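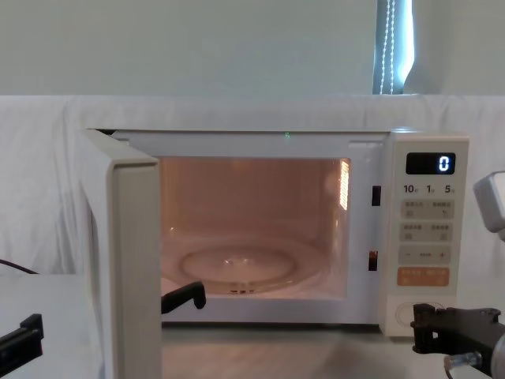
Bench microwave, door open, plate in, display at 0.

August 2018

Okay, the microwave! I finally gave it a proper session this afternoon, and I want to get this down before I forget which button does what. The time keys are the easy part. 10 is ten minutes, 1 is one minute, 5 is five seconds, and you just keep tapping until the display says what you want. I spent most of July thinking the 5 was five minutes (so if anybody wondered why my wax never melted, there you go).

The orange button under the gray ones is start. The wide gray one with the minus and plus I've only used for nudging the time, and the four gray ones above that I'm leaving alone until somebody who reads the labels better than I do comes by the bench.

What I was really after was the Kiltum wax for the Clorance molds. Did two batches, 300 g in the first one and 327 g in the second, the second being heavier only because the pellets ran out of the bag faster than I meant them to. Short bursts, stir, back in. The first batch went nicely and poured clean. The second had a stubborn lump right in the middle that I ended up mashing against the side of the jug with a spoon, and I'm still not sure if that's the extra weight or the fact that I used the narrow jug. Wide jug next time!

Things for whoever uses it next:

Check that the glass plate is sitting properly on its rollers. Mine was off by a hair and the whole jug went round with a clunk, clunk, clunk.

Lid on loosely, never tight.

No lunch in this one, please. The kitchen one at the end of the hall is for food. I know it's a walk.

I wiped down the inside and the plate when I finished, and the ledge under the door too, where wax drips love to land. The Sarness wipes did fine on the plate, but for the ledge I needed a warm cloth.

Still to do: try the Azar blend at half the amount, find the wide jug (last seen by the sink), and put a sticker over the 5 key that says SECONDS.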